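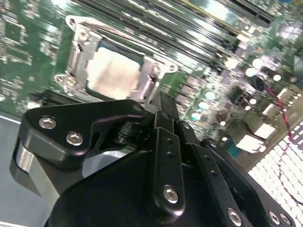

Reading time: 2 min (word count: 2806)

Figure 3. Motherboard with the processor seated in its socket.

3.2 Socket area

Boards from the Wutonville lot were inspected before disassembly. The processor sits inside a metal retention frame with a load lever along one side (Figure 3). Memory slots run next to the socket, and cylindrical capacitors stand in loose rows on the connector side. Of 423 boards received, 38 were set aside for socket damage and recorded separately by Sutcliffe and Tuhiwai.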